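How to share playing time fairly with 13 players in an amateur basketball team?

Basketball - Coaching and team organisation
Asked April 12, 2019

Hello everybody. I am coaching, since the winter, a mixed adult team in the Lustside evening league. Before me there was no coach at all, the players just changed when somebody was tired. We have 13 persons on the list and the league lets us bring all of them to a match. We play four quarters of ten minutes with the clock stopping, in the small hall at Kuston.

My problem is the minutes. Everybody pays the same 50 for the season, so everybody expects to play the same. If I multiply five places by forty minutes I get 200 minutes to give away, so a little more than fifteen for each person when all are present. On paper this is fine. In the match it is terrible. I look at the clock, I look at my list, somebody gets a third foul, and I discover that one player is sitting since the first quarter and she is too polite to say it.

I tried two things already:

First I changed all five players every four minutes. It was fair but we had one group with no person who can bring the ball up, and we lost those minutes very badly each time. Against Flemance we were leading at half-time and then it was finished in one shift.

Then I tried to decide by feeling. This was better for the result and worse for the mood in the changing room.

We are not a serious team but people do like to win sometimes. Is there a simple system which I can hold on one sheet of paper? I prefer no app, my hands are always busy and the phone goes dark. Also, is it normal to tell the players the plan before the match, or is it better to keep it for myself?

One more detail. The hall is booked for 80 minutes including warm-up, so I can't use long time-outs for explaining.

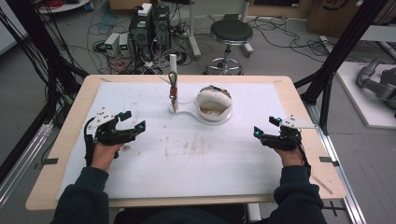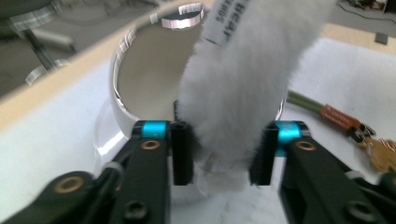
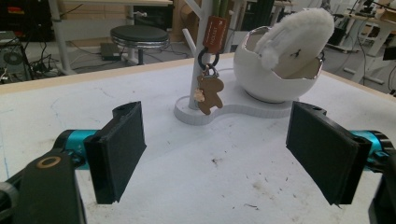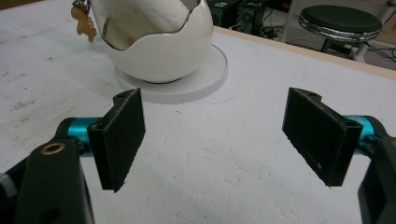 Grippers at the table, four photos.

2 replies

Reply marked as helpful by the person who asked

I had a similar group for some years, so I will describe what we did. Maybe you must adapt it.

Do not change five at once. Change two or three. With five new people nobody knows who is guarding which opponent, and the other team scores two easy baskets before they have found out.

Make small pairs and trios by role. You have 13 players, so for five places on the floor you need three trios and two pairs. Each group owns one place. Put your ball handlers in one group, your tall players in another, and so on. Inside the group they replace each other, so there is always one ball handler on the floor. This repairs your problem from the first system.

The pairs will play twenty minutes each and the trios a bit more than thirteen. So it isn't perfectly equal in one match. Rotate who is in the pairs from week to week, and write it down at home, where it is quiet. Over the season the difference becomes small. I would start with pairs for the ball handlers if you have only two good ones, and then use a third one when you are comfortable in the score.

For the paper: draw a line for each group and divide every quarter in two halves of five minutes. That gives you eight boxes on each line. Write the names in pencil before the match. When you change, put a cross through the box. The player who sits too long is visible at once, because her name has no crosses.

Changes can only be made when the ball is dead, so your five minutes will sometimes be six. Don't try to correct it in the same quarter, you will go mad.

Fouls: if a person gets the third foul before half-time, exchange her box with another from the same group. The rest of the sheet stays the same.

And yes, tell them the plan. I showed the sheet during warm-up. The complaints became much fewer, and some of the groups began to arrange the changes between themselves, which left me free to watch the match.

I would keep the last five minutes open if the score is close, but say so before the season, to all of them together. In our team people accepted this. In yours I can't know.

Another reply

Just play the best five and the others can come in when you are winning by 20. It's a match, not a birthday party. If people want more minutes they should come to training.

Comments on this reply

They do come to training, this is exactly the difficulty. And they all pay. But thank you.

ok fair enough, didn't see the part about the money. Then do the pairs thing

Update from the person who asked

I used the sheet with the groups on our last match. I made one mistake in the third quarter (I crossed the wrong line) but it was easy to find again. We lost by six. All of them played at least eleven minutes, only the tall players were arguing a little who goes first. I still have to decide about the last five minutes, and will ask them before the tournament in June - there the quarters are shorter, so I suppose I need fewer boxes on the paper?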